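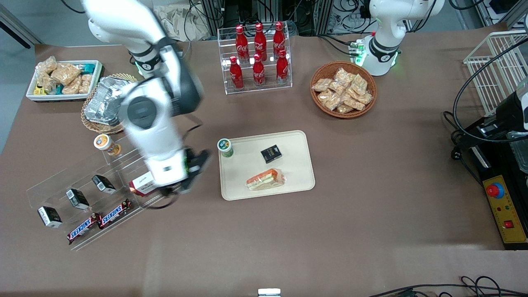
Plovdale's order-picking arms learn from demonstration. An operator moves the two arms through a small task at a snack counter, the joint positions and camera streams are stored together, and one such recording is called an episode. Katberg, the software that trains on them, needs a lot of episodes and is fussy about their quality.

Wing-sze Chuang, who plans the sessions at Skusthorpe, works from a layout sheet. It fixes the large items and lets the small ones drift by a few centimetres between episodes. A pair of operators can record 47 usable episodes in a shift.

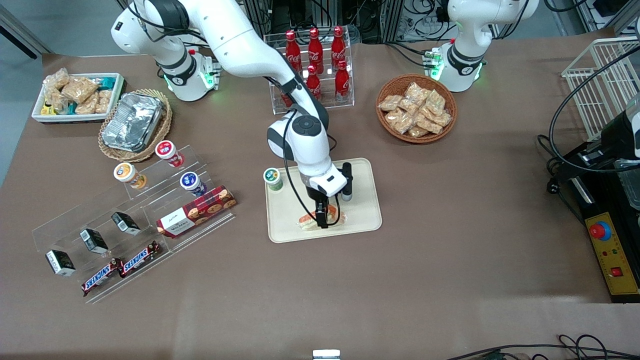 An episode is thrown out if the grasp is corrected more than twice, or if the arm waits in mid-air for over 2 seconds. Pauses are the worse fault – the model copies them faithfully. Josée Tremblay reviews every recording at half speed and rejects about 11 per cent.

"A long hesitation looks harmless on its own," she says. "Put it in the training set and the arm stops in the same place every morning."

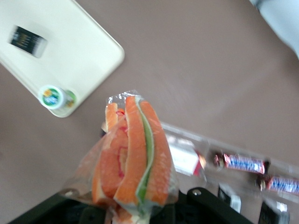 Soft packaging is the hardest class in the set. Film reflects light and hides the edges that the model would otherwise use. A sandwich in clear wrap, held upright between two black fingers, shows the wrist camera wrinkles and white highlights along with the orange and green layers inside. Chuang's sheet therefore asks for 80 episodes per wrapped item before the next is introduced.

The next round is planned for August. I-hsuan Tu will move the lights between sessions and leave the layout sheet as it stands.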